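Why Does a Cutting Mat Have So Many Lines?

By Emília Kubíček

Do you like to cut paper and make cards? Then you need a cutting mat under your work. It protects the table from the knife, and it also helps you to measure.

Look at the thin white lines first. They go across the mat and up the mat, and together they make many small squares. We call this a grid. Some lines are heavier, so your eyes can find the bigger sections quickly. If you put the side of your paper exactly on one line, your paper is straight.
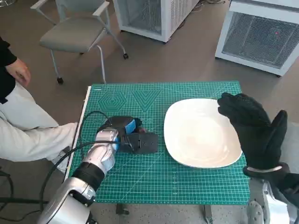 A green cutting mat with its grid, and a white plate on top.

Near the far edge of this mat there are also shapes. A hexagon has six sides. Inside the big hexagon is a smaller one, and then again a smaller one. Next to them are triangles, made in the same way. You can use such shapes as a guide when you want to cut a star or a little box.

Along the edges are tiny numbers. They work like the numbers on your ruler.

Try it at home! Find a plate and put it on a mat or on squared paper. How many squares wide is it? A rounded corner will cover only a part of a square, so you must decide if you count it or not. Please ask an adult before you use a knife.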